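Objet : Re: [cuisines-partagees] Tout laisser sur le plan de travail ?
De : Kalliopi Psarras
Date : 18 mai 2026

Bonjour à toutes et à tous,

Je réponds au message sur la cuisine de Torkbridge, que je cite plus bas, et je vais être la voix qui grogne. Les trois vues de la cuisine, d'abord.
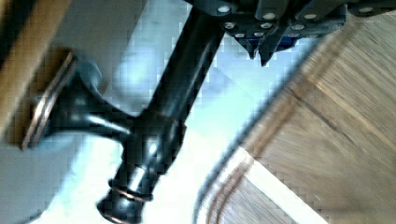
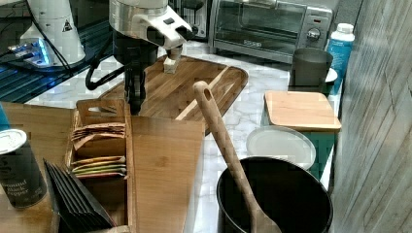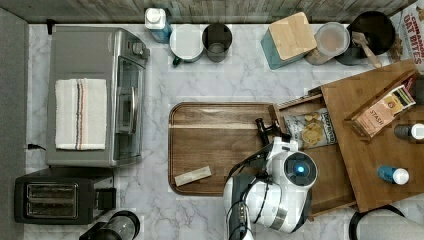

Temps de lecture : 3 minutes

Le message auquel je réponds :

> Je propose qu'on arrête de ranger. Tout ce qui sert reste sorti sur
> le plan de travail, visible, à portée de main. On l'a fait à
> Skirnmont et tout le monde gagne du temps le matin. Les placards,
> c'est pour ce qu'on n'utilise jamais. Et avec un plan en marbre, c'est
> joli, autant que ça vive.

Gagner du temps, je veux bien, mais combien, et à quoi faire ? Le matin, je fais du thé et du pain grillé. Pour le pain, il y a un grille-pain à deux fentes et, juste à côté, un mini-four qui prend à lui seul un bon morceau du plan. Qui se sert des deux le même jour ? Je pose la question sérieusement, et si la réponse est « moi », je me tairai. Le torchon rayé posé plié sur le dessus du four, par contre, je demande qu'on l'enlève tout de suite. Un tissu sur un appareil qui chauffe, je ne vois pas ce qu'on y gagne, même en se promettant de le retirer avant d'allumer.

Les planches, maintenant. La grande, celle à coins arrondis, peut rester, elle sert à tout le monde et je n'ai jamais réussi à la caser ailleurs. Celle en bambou, debout devant, je suis moins convaincue. Dès qu'elle est là, on ne voit plus bien la grande et on doit la contourner pour couper une tomate. Un clou, un crochet, et on n'en parle plus.

Pour le casier en bois avec les sachets, je suis à moitié d'accord. L'idée des compartiments est bonne et la poignée découpée permet de l'emporter. Mais une pile brune d'un côté, une pile de toutes les teintes de l'autre, est-ce un classement ? Si quelqu'un a un système, qu'il l'écrive sur une étiquette. Et le poivre noir, qu'est-ce qu'il fait près du thé ?

Au fond du plan, même chose. Le mug à anse vert foncé va avec les mugs. La boîte bleu canard à couvercle de bambou est très bien, sauf que rien ne dit ce qu'il y a dedans. Les céréales à la cannelle dans leur carton, à côté de la casserole, je leur donne une semaine avant les éclaboussures.

Enfin, la barre sombre à filets cuivrés. On me dit d'y pendre les torchons. Pourquoi pas, elle est belle, mais j'ai déjà frotté ce genre de finition avec le produit Irora qu'on m'avait juré sans danger, et j'ai eu des traînées mates. Eau tiède et chiffon doux, rien d'autre, tant que personne ne m'a montré mieux. Quant au devis Paulauskas pour des étagères, je voudrais le lire avant qu'on me dise qu'il est raisonnable.

Je propose un essai : pendant 12 jours, on range tout sauf la grande planche et un seul des deux appareils à pain. Chacun note ce qu'il est allé rechercher dans un placard. Si la liste est longue, je ressors tout moi-même.

Kalliopi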